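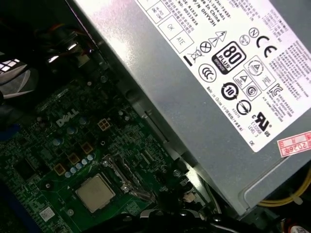 Mon 13 February

The electricity bill came on Friday and it was £569 for the quarter. I had been putting money aside for it, but I had guessed too low, so I spent most of Saturday working out where it all goes.

I borrowed a plug-in meter from Kyrylo Tkachenko, who lives two doors up and had bought one in September. You put it between the socket and the appliance and leave it there for a day. I began in the kitchen. The fridge was better than I expected. The tumble dryer was worse, and I have moved the clothes horse back into the spare room, where it will stay until the weather is fit for the line.

The freezer in the garage was the real surprise. It came with us from Wornbridge and must be getting on for twenty years old. The door seal has gone hard along the bottom and there was a thick ridge of ice behind it. It used more in a day than the fridge, the television and the router put together. There was very little in it: two loaves, a bag of damsons and some stock I had forgotten to label. I have switched it off and we will manage with the three drawers indoors.

The computer I left until last. It draws more than I thought when I am doing anything heavy with it, and very little when I am writing this. I had got into the habit of leaving it on overnight and I have stopped that.

I also read the main meter myself on Sunday morning – it is in the cupboard under the stairs, behind the hoover – and found that the last two bills had been estimates. I have sent in the proper figure and am waiting to hear.

The heating is another matter. We have it at 18 in the evenings and I don't want to go lower with my mother here at weekends. A man from Drillthorpe is coming to look at the loft, where the insulation is thin at the eaves. He quoted £1492 over the phone for the whole job, which I think is high for a house this size, so I will get a second price before I say yes.

Kyrylo wants his meter back on Thursday. I still have the dehumidifier to do.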